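In defense of the two-block stack

Restus is a shared workshop with a wood side, a metal side and one long bench wall that nobody claimed until last year. Six of us now use that end for an arm project we call Palesa. I have been a member since before the arm came in, and I have heard the same complaint about it many times. The complaint is that it stacks blocks. People walk through on the way to the band saw, look at the table, and ask when it is going to do something.

I think stacking blocks is the right thing for it to be doing, and I think most home and club builds would be better if their owners stayed on blocks a good deal longer than they want to.

My own first arm is the reason I hold this view. I built it in a spare bedroom over one winter. By April I had it trying to unload a dish rack. I had no idea what it was good at, so I had no idea why it failed. A plate would slip and I would change the grip force, the path, the code and the tape on the fingers all in the same evening. The next night it would fail some other way. I have a notebook from that period with 300 entries in it and I can't get one useful number out of the whole book.

With two cubes, one pink and one light blue, there are only so many things to blame.

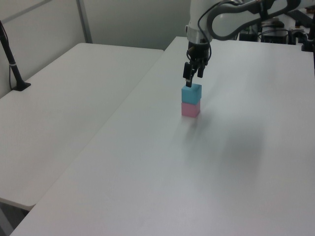
A stack asks for more than people think. The arm has to know where the lower cube is, come down straight, stop at the right height and open without dragging anything. Each of those can be wrong by a little. On a dish rack a small error gets lost among the large ones. On a cube it shows up as a corner hanging over, and you can put a ruler on it.

We log every try. Palesa is at 1028 logged tries, and the log is the part of the project I would save in a fire. It has the start position, the result and one line in plain words. "Let go high." "Touched the side coming down." Most of the lines are dull. When somebody wants to change the code, they have to point to lines in the log that the change is supposed to fix. That rule has stopped several bad ideas, two of them mine.

The other thing I would defend is the bare table. Visitors think it looks unfinished, and a member from the wood side once offered to build us a nice tray with fences. A fence would make the cubes easier to find and would teach us nothing about finding them. I like a plain surface with a lot of open room between the blocks. If the arm goes to the wrong place on a table like that, it has gone to the wrong place, and no fence has nudged the block back for it. 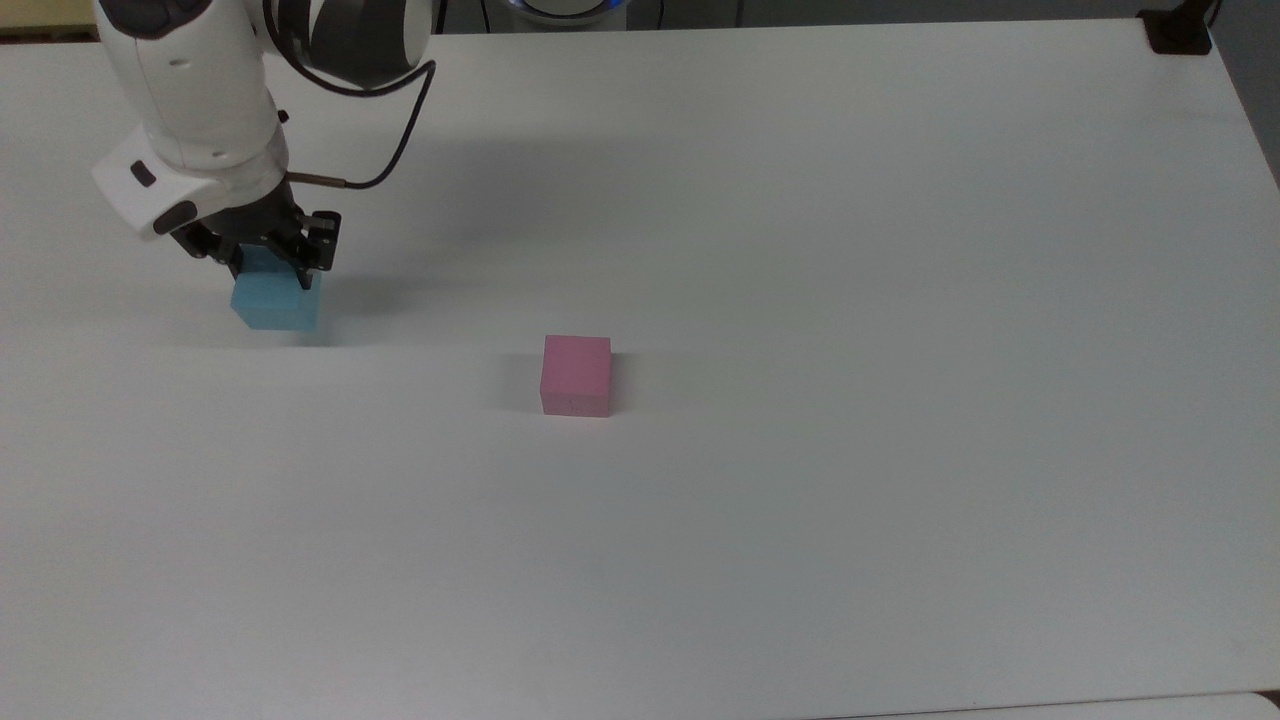 What it costs

There is a fair case on the other side. Shared workshops run on interest. If a project looks the same every Saturday, people stop coming to it, and a bench that three people use is hard to keep when the next group wants it. The club over in Dretemlow had an arm too, and they went straight for a drinks server for their open house. It spilled, people loved it, and they signed up 21 new members. We have not signed up anyone on the strength of a pink cube.

I don't have a full answer to that. I would say the drinks server has not run since, and that the people who built it told me they would have to start over to get it working again. A build can be made for a crowd or made to be understood, and a small club seldom has the hours for both. I would still take the slower one. But I can see why a club with rent due would choose differently.

Money matters less than people expect. The blocks cost next to nothing, and a dropped block is still a block. We bought our clamps and cable at Popescu, the surplus place by the rail yard, and spent more on cable than on anything else that month. A beginner who can drop the load all evening without breaking anything will try more things.
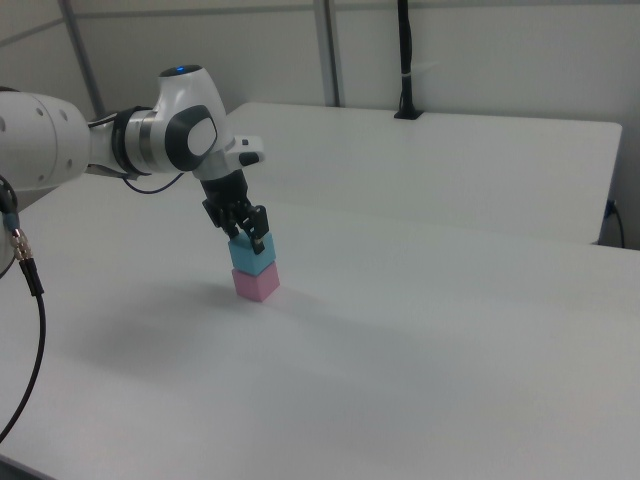

The question I get after all this is when we will move on. My answer is when the log gets boring in the right way, with the same result from every start position for several sessions running, whoever is at the keyboard. We are not there. Some members want to add a third cube now, and I have argued against it at two meetings. I expect to lose the next vote. If I do, I will ask that the third cube get its own page in the log, and that we keep running the two-block test at the start of each session so we can tell when something else has drifted.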